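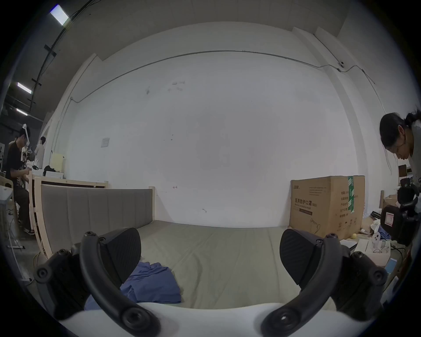 Folding on the bed or folding on a table?

Posted by marrowfat_peas, 2023-07-14

Hello all, I hope this is the right board for it. We've been setting up the practice bedroom at Daltville bit by bit and I've ended up as the person who looks after the folding evenings, which I love, but I do have a question I keep going round and round on.

Do you teach people to fold on the bed or on a table? I've always used the bed. It's big, it's soft on the knees if you want to lean on it, and most of us at home fold on the bed anyway (I certainly do, usually with the radio on and half the pile sliding off the other side). But last time a couple of people told me they couldn't get a crisp edge on anything because the mattress gives under your hands, and I could see what they meant. A sleeve you've just smoothed flat comes up again the moment you press next to it.

We start with blue things, by the way, as they show up nicely against a pale mattress and you can see where your edges are.

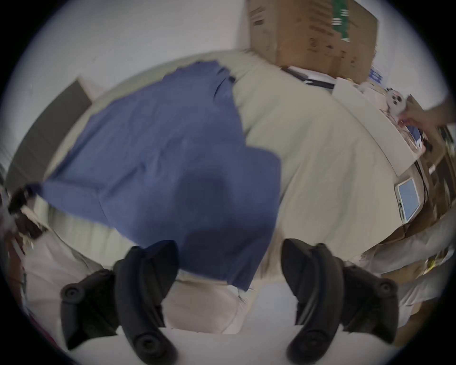

tansy_and_rue: table, every time, and I'll be stubborn about it! I folded on the bed for years and had a bad back for most of them. Mine is a kitchen worktop now, at the height of my elbows, and I get through a whole basket before the kettle's boiled. A bed is for putting the finished piles on.

oldbootlace wrote:
Can't agree with you there, tansy. A worktop is fine for tea towels and pillowcases but have you tried a double sheet on one? It goes over every side and ends up on the floor. Marrowfat, I'd keep the bed and change what you put on it. A thin flat sheet pulled really tight and tucked under makes a world of difference, and you aren't pushing into bare mattress any more. My mother used to do it with an old cotton tablecloth.

tansy_and_rue: All right, I'll give you double sheets. Not shirts though.

marrowfat_peas wrote:
Thank you both, you've cheered me up no end. I do like the sheet idea. What about the bunching, though? People tend to pick a thing up from the middle, and then it's a twist of cloth and they have to start over. I've been telling them to find the two shoulder seams before anything else, but it doesn't seem to stick.

fennimore_b: It stuck for our lot at Skoneck once we slowed right down. We only do 6 garments in an evening now. It was 13 back in April and everyone was rushing and getting cross with the sleeves. Lay it down, leave it alone for a moment, stroke it outwards from the centre with flat hands, and only then look for the seams. It feels terribly slow the first time but it's quicker by the end of the night.

oldbootlace wrote:
Seconded. And keep the boxes off to the side against the wall so there's somewhere to stack as you go.

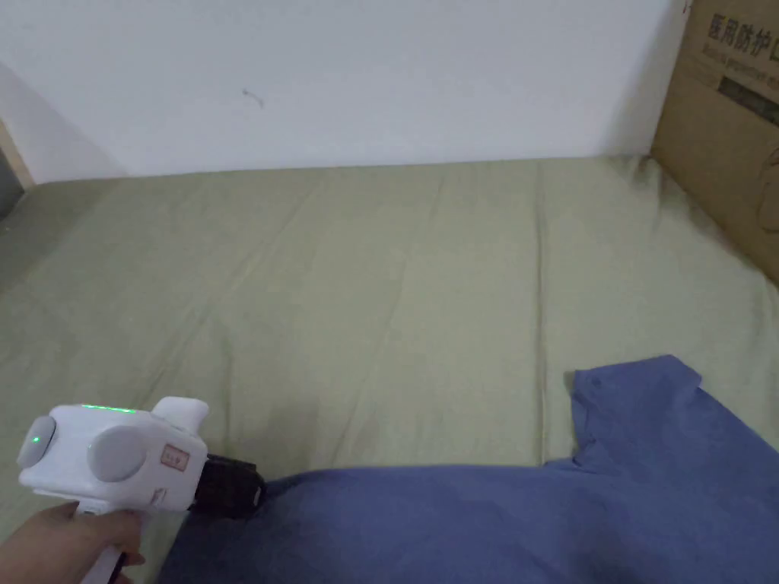 Daltville Home Skills Club | Laundry and Linen board | Page 1 of 2

marrowfat_peas wrote:
Right, I'm going with the tight sheet and the slower pace, and I'll borrow a table for the shirts so that tansy can't tell me off. I'll report back, probably at far too great a length as usual.

tansy_and_rue: I shall be checking! Elbow height, remember.

fennimore_b: Could you say what sheet you use when you do? We've got one that creeps up at the corners all evening and I'm forever tucking it back in.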